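Wednesday night at the Bedport workshop

I finally got the Soltar grip tool holding things without dropping them. The old finger pads were too hard, so I cut new ones from softer sheet and glued them on with the fingers closed. The hinge pin still has some play, nearly 2 mm, and I have a new one on order from Wellitz.

Settings for now: spring on the third hole, 14 turns on the stop screw.

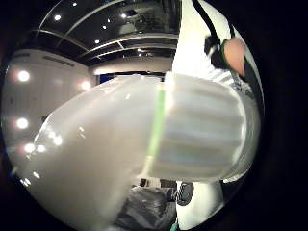 Grip width is the next thing to sort out. I set the stop for small parts and forgot about bigger stuff. A big plastic bottle with a ribbed body is a good test, with the smooth end as the harder half. I want 100 lifts on each before I touch the wiring again.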